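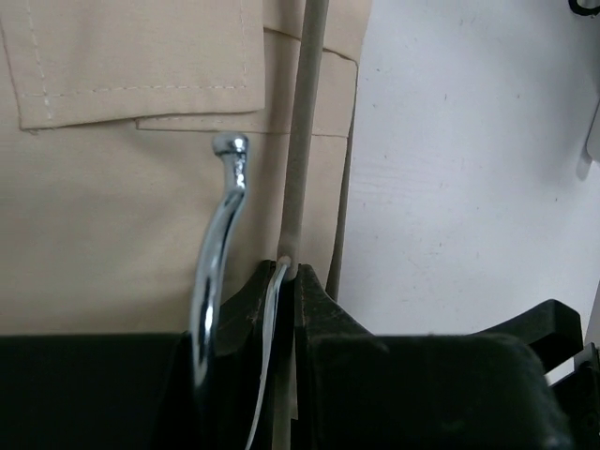

# Pocket flap curls outward after washing - cotton shirt jacket

**Drover**

I have a light beige shirt jacket, 100 percent cotton according to the care label, twill weave. The pocket flaps have a row of topstitching along the bottom edge and up the side. After laundering, the lower edge of the flap lifts and rolls outward. It isn't severe, but it throws a shadow line and the pocket looks half open.

Current procedure: machine wash at medium temperature, normal spin, hang on a metal-hook hanger until dry. Pressing the flap flat works until the next wash. I have tried a hotter iron with no lasting change. Is this a construction fault or a drying fault, and can it be corrected without taking the flap apart? I would also like to know whether the hanger matters. The rail is crowded and I use whatever is free.

---

**Calimlim**

The usual cause is unequal shrinkage between the layers. A flap has an outer face, an inner face (the facing) and often a fusible or sewn-in interlining. If the outer face shrinks more than the facing, the edge rolls out. If the facing shrinks more, it rolls in and you would probably not have noticed. Topstitching adds to it when the thread tension is high, as the thread draws up the edge while the cloth relaxes.

You can't undo the shrinkage, but you can reset the shape:

1. Take the jacket out of the washer damp. Do not let it dry with the curl in place.
2. Lay it on a board with the flap open. Pull the facing gently toward the bottom edge with your fingertips, then close the flap.
3. Cover with a thin pressing cloth. Use the cotton setting with steam and press straight down. Do not slide the iron; sliding stretches the outer face and makes the roll worse.
4. Leave a flat weight on the flap until it is cool. A hardback book over a dry towel is enough.
5. Hang it only after that.

For step 3, check the care label first. Some twills have a finish that goes shiny under direct heat, so test inside the hem.

If the roll comes back at full strength after three or four washes, the interlining has likely shrunk or come loose. Feel for bubbles between the layers. In that case pressing is maintenance only, and the repair is to open the top seam of the flap and replace the interlining with one that has been preshrunk.

As to the hanger, the hook makes no difference. The shoulder width does. A hanger that is too narrow lets the front panels swing inward and the pockets sag at one corner. Thin wire is poor for anything heavier than a shirt. Leave a finger's width between garments, or the next one along will push the flap up.

---

**Gronex**

just spray starch it. I do mine Friday night for the week, takes 20 minutes with the ironing. Or sew a small snap under the corner

---

**Nallach**

Starch will hold the flap down, but it washes out, and a heavy coat makes the topstitching stand out white on beige cloth. Apply it to the underside, let it soak in, then press.

I would avoid the snap. Its lower half has to go through the pocket itself, and on a single layer of twill it will eventually pull a hole. A small square of backing fabric behind it helps if you decide to do it anyway.

One thing to add to the longer reply above: lower the wash temperature and the spin speed. Most of the shrinkage occurs in the first few washes, but hard spinning sets creases across the flap, and those take more steam to remove than the curl does. Button the jacket and turn it inside out before it goes in.

---

**Drover**

Did the damp press with the weight on both pockets. The left one is flat. The right one still lifts slightly at the outer corner and I can feel a ridge between the layers there, so I assume the interlining has moved. I will leave it until it gets worse. Wash temperature is now set to cold.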